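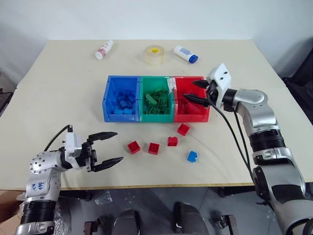
Sorting bricks by color on the two-arm table.

I have had three emails asking what it costs to get a setup like ours going, so I am going to write down how we planned the spending, including the parts I would change. No exact prices, sorry. Ours are two years old and depend on where you live and who ships to you.

The arms are the biggest line and also the easiest to deal with. You pick a model, you get a quote, you argue a bit, you pay. We got quotes from Onen and from Hajdu. Hajdu was cheaper per arm but wanted the grippers bought separately, and the lead time was 30 days longer. We went with Onen for that reason. Tamás Borbély still thinks we should have waited, and he may be right, given that we spent most of the first month fixing the network anyway.

What I got wrong was everything under the arms line. My first spreadsheet had the two arms, two grippers, a computer, and one row called "other." The version we closed the year with had 137 rows. Many of them are small: cable ties, a longer power strip, screws in a size the hardware store did not carry. But small rows add up, and each one takes time to order and to get signed. If I did it over I would set aside a fifth of the arm price for this and not feel bad about it.

The table deserves its own row. You want one that is heavy, that does not shift when both arms stop at once, and that has a plain top with nothing shiny on it. We tried a folding table for a week. Do not do that. The one we have now came from Zanevo, a used office furniture place out in Clollismont, and delivery cost nearly as much as the table.

Props are cheap. Toy bricks and open bins in matching colors are as good a first task as I know, and you can buy all of it in one trip. Put blue with blue, green with green, red with red, then dump them out and start over. We also keep ordinary household stuff around, bottles and rolls of tape and so on, for when the task list calls for something other than bricks. Buy more bricks than you think you need. They roll under things, and they are hard to match later if you change brands. I bought a tub of 1,000 and I am glad I did.

Things I would put in the first order now:

Spare gripper fingers, at least one full set per arm
A second set of every cable that runs along an arm
Paint markers for labeling the links
A decent torque driver
Bins, at least two sets
A flat cart, for moving boxes and for nothing else

Cables are where we lost the most days. A gripper cable bends every time the wrist turns, so treat it as something you use up, like printer paper. Our first one failed in November and the replacement took 11 working days to arrive. One arm sat there the whole time. A spare would have cost less than lunch for the team. Dwynwen Ruddock now keeps a box with two of each and a sheet taped to the lid, and when you take one you write it down and she reorders.

The other cost I did not plan for was people. The arms do not sort bricks for eight hours by themselves. Somebody resets the table, somebody watches, and somebody checks what was recorded. We had budgeted for half a person. We use one and a half. Kálmán Fekete does the mornings and Aranka Medve comes in at 1 p.m., and on heavy weeks I fill in. If your money is limited, I would buy one arm fewer and pay for more hours.

On warranties, we took the basic one from Onen and skipped the extended plan. The extended plan came to some 50 percent more than I expected once travel was included, and it left out the grippers, the part that gets knocked around the most. I put that money toward spares. So far I have not regretted it, but ask me again after the basic one runs out in December.

Next year's request is short. I am asking for a second table, another pair of grippers, and real shelving. Erzsébet Szénási has to approve it and she wants it on one page, so the cable ties are going back under "other."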